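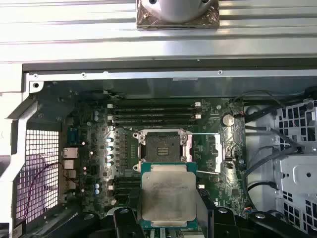
Okay friends, a long one tonight, so get your tea. I finally started on the old office server I bought from Malhotra last February, and I have thoughts.

3 min read

First, the socket. If you've never opened one, the load plate swings up on its own little lever and it feels like you're breaking something. You're fine! Just keep your fingers, sleeves and hair well away from the contacts in the middle.

Kiran Kandpal talked me through my first one over the phone years ago and kept saying "straight down, no sliding." I still say it out loud - my dog thinks it's a command by now.

We use cookies to improve your experience. Accept all | Manage settings

Before the processor goes in, find the corner mark and match it to the one on the socket. Then look again. I spent a whole Thursday evening once hunting for a fault that was one bent contact, and I'd really love to spare you that.

And the heatsink! Mine has a copper-colored base with screw holes at the corners. Clean off the old paste with alcohol and a lint-free cloth, then tighten the screws a little at a time, going corner to opposite corner.

Somebody asked about the coin cell. I swap it whenever I have a used board open anyway (write down your BIOS settings first, please). It's a cheap part and you're already in there with the lid off.

Memory is next, four slots on this side of the socket, and I only have 2 sticks so far. Heino Lukoševičius, if you're reading, I'm still interested in yours - I'll even drive over!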